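The Long Table at Gorbridge

Reet Mets had been meaning to throw out the blocks for years. They had come down to her from her grandfather, along with the house on Bumden Road and a mortgage she'd only finished paying off in June, and they lived in a biscuit tin with a dented lid that you had to coax open with the handle of a spoon. There were blocks of every colour in there, and a few so chewed along the corners that you could tell exactly which of the cousins had been teething that year (Ott, mostly, though he denied it to the last).

So it was a bit of a surprise, to her as much as anyone, when she found herself on the 337 bus with three of the little things in her coat pocket, one yellow, one red and one blue, all clicking against each other whenever the driver braked. She had her lunch in the other pocket, and she kept patting both sides the whole way up the hill, the way you do when you're carrying something of no value whatsoever and would be heartbroken to lose it.

Ott was waiting at the door with his sleeves pushed up. He'd laid the brown paper already, the good heavy kraft stuff from Vasiliauskas on the corner, 100 metres to the roll, and he'd run the blue tape over it lengthwise and then crosswise until the whole table looked like the paddocks you see from an aeroplane. He was terribly proud of it. He walked her along the edge of it twice before he let her take her scarf off.

"Go on, then," he said. "Pick a square."

She took her time about it. The near ones were too big, she thought, and a bit lonesome. She went a good way down toward the far end, where it felt neighbourly, and set the blue one on the paper, and the red on the blue, and the yellow on top of that, and then stood back with her hand still half out in case the lot came down.
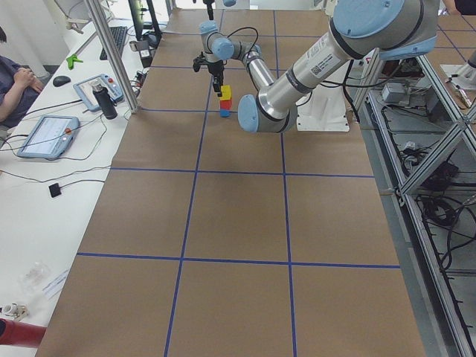
Yellow on red on blue, in the square Reet chose.

"Grandad always put the yellow one on the bottom," said Ott.

"Grandad was colour-blind, love."

Ott thought this over for quite a while. It seemed to rearrange a good deal of his childhood, the green cardigan for a start, and the business with the neighbour's letterbox, and that dreadful summer when old Uvis had been sent up the ladder to paint the shed and the two men hadn't spoken until the plums were in. He went and put the kettle on, and came back with two mugs and the heel of a fruit loaf, and they ate it standing up, brushing the crumbs carefully into their palms so as not to get any on the paper.

"You could leave them here," he said at last. "If you liked."

Reet looked down the long brown table at her three small blocks, and felt in her pocket for her bus ticket, and said she supposed there was no hurry, and was there any more butter.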